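Ticket 241
Subject: Ribbed knit throw, charcoal – stretching out of shape and snagging
Product: Grullwood throw, dark charcoal
Status: Resolved
Opened by: Jeferson Honorato
Handled by: Illik customer care

Jeferson Honorato wrote:

I bought the Grullwood throw in March and it has been washed 2 times. After the second wash one side is longer than the other. I folded it in half on the floor to check and the edges don't meet. The ribs near one end look wide and loose and at the other end they are still tight. There is also a pulled loop close to the hem. I followed the care label. Is this a fault or can it be fixed at home?

Illik customer care wrote:

Thank you for the details. Before we decide on a replacement we need to know a few things. How was it dried, what spin speed did you use, and was anything else in the load? Please also lay the throw flat without pulling on it and measure both long sides. A throw that is hanging or bunched up will give you a wrong reading, as the ribs open under their own weight.

Jeferson Honorato wrote:

Cold wash, 400 spin, wool setting. The first time I dried it flat on a towel. The second time I hung it over the shower rail overnight because the towels were all in the wash. There was a pair of jeans in with it the second time.

I measured it on the carpet. One long side is 4 inches longer than the other. The short sides match. 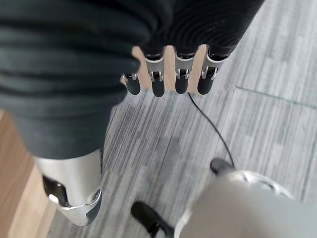 The pulled loop is on the longer side, a hand's width in from the corner. It is one loop and the yarn isn't broken. I haven't cut it. My sister said to cut it and I said I would ask first.

Illik customer care wrote:

Please don't cut it. Cutting a loop in a rib knit usually starts a run.

From what you describe, the length difference comes from the hang drying. This yarn holds a lot of water and the side that hung lower was carrying most of it. The loop was probably caught on a zipper or rivet on the jeans. Neither looks like a knitting fault so far, but please try the steps below and let us know.

For the length:
1. Soak the throw in cool water for half an hour. No detergent.
2. Press the water out against the side of the tub. Don't wring it.
3. Roll it in a dry towel and lean on the roll.
4. Lay it flat on a second towel and push the long side in toward the middle with flat hands, a little at a time, until both sides measure the same.
5. Leave it until it is fully dry. Turn it over once when the top feels dry.

For the loop:
1. Wait until the throw is dry.
2. Stretch the knit gently sideways on both sides of the loop. Some of the yarn should go back in.
3. Pull what is left through to the back with a blunt needle or a small crochet hook.

Jeferson Honorato wrote:

Did all of this. It took a day and a half to dry. The sides are even now apart from a small wave at one corner, which I can live with. The loop went through to the back on the second try – used a crochet hook. The ribs at the loose end are closer together than they were but still a bit wider than at the other end.

Illik customer care wrote:

The ribs should settle some more the next time you wash and dry it flat. Wash it alone or in a mesh bag, and store it folded. If the length changes again after flat drying, reply here and we will reopen the ticket and send a return label.

Jeferson Honorato wrote:

OK. You can close it.

Ticket closed.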